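We use cookies to remember your settings. Accept / Manage choices

Raltudex home garment handling: progress report, July

Collection is going really well, and we're excited to share where things stand! The Bovport team now has 1,465 recorded garment examples, and 667 of those have been checked, trimmed and labeled for training. Everything comes from people using hand-held grippers in ordinary homes, so the learning system sees the same kinds of bedding, wall color and clutter it will have to cope with later.

Since the last report we've moved from light cottons to heavy dark clothing, the group you asked us to put first.
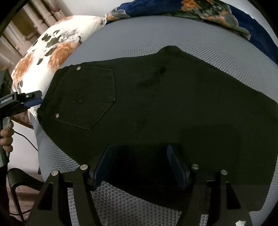
Black denim trousers spread out on a gray textured surface, seen from one of the hand-held grippers.

Dark cloth is hard to learn from (folds and shadows run together), and we've changed the recording sheet to suit. Operators now note which way the waistband or collar points before the first grasp, and each garment gets 8 takes from different starting positions. It adds a little time per item, but labeling has become much faster and the labelers agree with each other far more often.

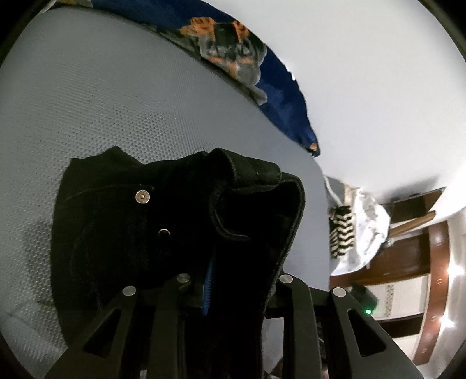 Labeling fastenings is the next big job, and Flilov has already built us a first version of the tool. Each grasp will be tagged by what lies near the fingertips: seam, pocket, button, zipper or plain cloth. On black garments the metal parts give us something to aim for, and a silver snap like the one on this jacket-like piece stands out clearly against the fabric. We'd like to find out how much the model leans on points like that, and Petkov has offered to run the comparison with those takes left out.

We have 14 homes signed up for the next round. Still open on our side: a shared naming scheme for linings, and more storage for the raw recordings. We'll send the storage quote along with the updated budget sheet.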